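Winding charging cables so the robot can learn it too

My third page of tips for anybody who shows robots small jobs by hand, and this one is all cables. I do the showing at a plain brown desk behind a service counter at Lundside, and I have now wound so many white USB cables that I do it in my sleep. The way we work it, I do the job with my own hands, the program gets it from my point of view, and later the arm has a go. So every sloppy habit I have gets passed along!

Start with the coil small. Four fingers wide is too big, the loops sag and the arm never learns where to pinch. Hold the middle of the bundle in your left hand and let the right hand do the traveling. Keep the plug where you can see it the whole time, and please don't let your sleeves flop over it (I push mine up past the elbow).

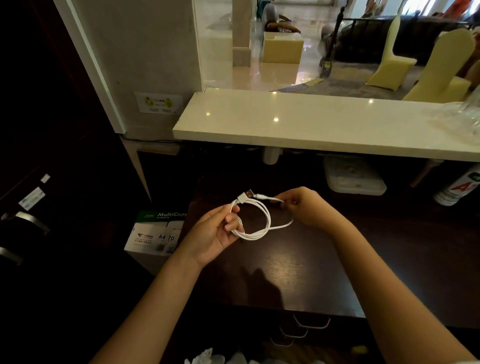
Pauline Mapplebeck writes that she gets better results starting from the plug end every single time, even when it feels awkward, as her arm kept grabbing the wrong end after she mixed the two. I tried it for 22 runs and I'm a convert, mostly. With a really short cable I still start wherever I like.

Next tip, slow down at the pinch. When you're good at something you do the hard bit fastest, and that's the very bit the robot needs to see. I count "one and two" under my breath before the right hand lets go and slides along. It feels silly for the first ten minutes and then you forget you're doing it.

Let the long end hang free, too. I used to tuck it under my wrist to keep things neat and the Kelent arm has no wrist to tuck with, so all those runs went in the trash.

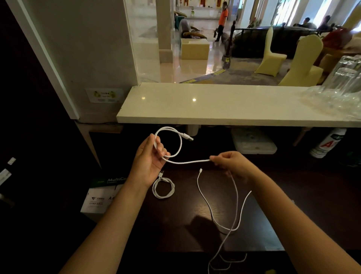
Left hand holds the loop, right hand feeds the cable.

If you drive the arm with the hand controllers instead, do a few coils bare-handed first, on the same desk with the same cable. Your hands remember the order and you'll fumble less. Take a break after 16 runs or so, whatever your schedule says, and shake your fingers out. Tired runs look fine until you watch them back.

And leave some mess in! A cable that starts out perfectly straight teaches the arm about perfectly straight cables. I drop mine on the desk and take it however it lands, knots excepted.

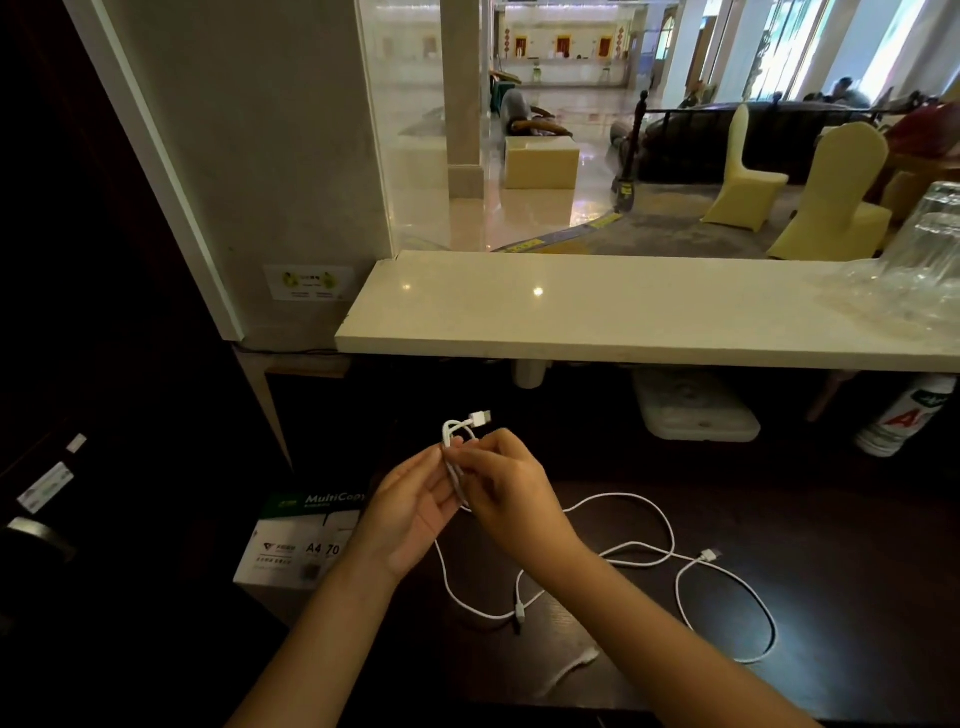

Radu Ciobanu asks whether to throw out a run when you drop the plug halfway. I keep it if I pick it up again calmly and finish the coil, and I mark it "dropped" in the notes so it can be pulled later. If I grabbed at it or said a bad word, out it goes.

Twist ties and Velcro straps get their own page, once I can do them without losing my temper.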